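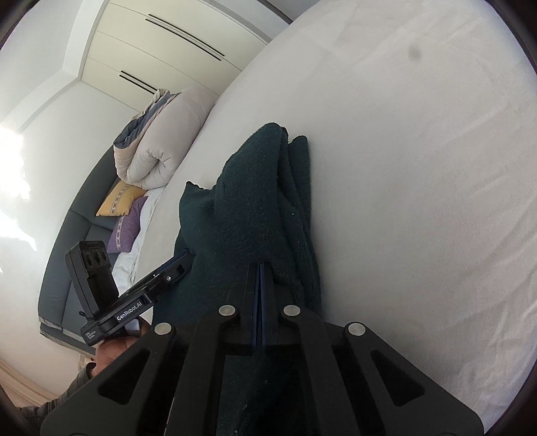
Station 2, bedroom: hand-held gripper closed on a fold of the green towel.

Search this site
Enter keywords
Go

LOLTSIDE OPEN DAY: DEMONSTRATION SAFETY CHECKLIST
Walk-through done Wednesday, 8:30 a.m., before doors. Recheck at 1 p.m.
Covers the bedroom station, hallway and sign-in table. The kitchen station has its own sheet.

1. FLOOR AND ACCESS

Walkway from door to bed clear: OK
Comment: Visitor bags go on the hallway rack. Two were already on the floor by 9.

Cables taped or out of the path: FIX
Comment: The charger lead crossed the doorway. Moved behind the door and taped. Checked again at 1 p.m., still down.

Wall socket near the bed: OK
Comment: Leave it free. Charging is done in the hallway only.

Visitor limit in room posted: OK
Comment: Limit is 5, not counting the demonstrator. The sign fell once and was put back up with better tape.

2. HAND-HELD GRIPPERS

Linkage plates and pivot pins, no play: OK
Comment: Opened and closed each gripper by hand before the first group. No grinding.

Fingers clean and meeting evenly: OK
Comment: Wipe between groups. The dark towel sheds a little lint.

Screws tight: OK
Comment: One top screw took a quarter turn. Add to the weekly check.

Camera module seated, lenses clean: OK
Comment: Fingerprints on one lens at the recheck. Remind visitors to take the grip and leave the camera alone.

Pinch warning given to every group: FIX
Comment: Missed for the 10 a.m. group, who came in early. The warning is now printed on the card the demonstrator reads from.

3. TOWEL AND BEDDING TASK

Bed sheet spread, no loose hem on the floor: OK

Pillows and duvet moved up out of the work area: OK
Comment: They can stay on the bed.

Sheet marked or soiled: NOTE
Comment: Small dark spot on the white sheet. Not a hazard. Swap it before the Zullness group comes in July.

Long sleeves and jewelry: OK
Comment: Sleeves are fine if snug at the wrist. Bracelets off before handling.

4. EMERGENCY AND PAPERWORK

Exit route pointed out at the start: OK
First aid kit at sign-in: OK
Comment: Low on small bandages. Reordered from Adent.
Visitor forms signed before handling: OK
Comment: Form stock is at 300. Enough for this visit and the next.

RESULT: Open with two fixes, both closed the same day.

COMMENTS (3)

gbeho_visitor: We were in the 10 a.m. group. Can confirm we didn't get the pinch talk. Good visit otherwise.

mtk: Could the limit go down to four? It was tight on the window side.

Loltside site desk: Will look at it for July.

RELATED ITEMS
Kitchen Station Checklist
Gbeho Group Visit: Parking and Sign-In
Battery Charging and Storage Rules
Zullness Demonstration: Room Plan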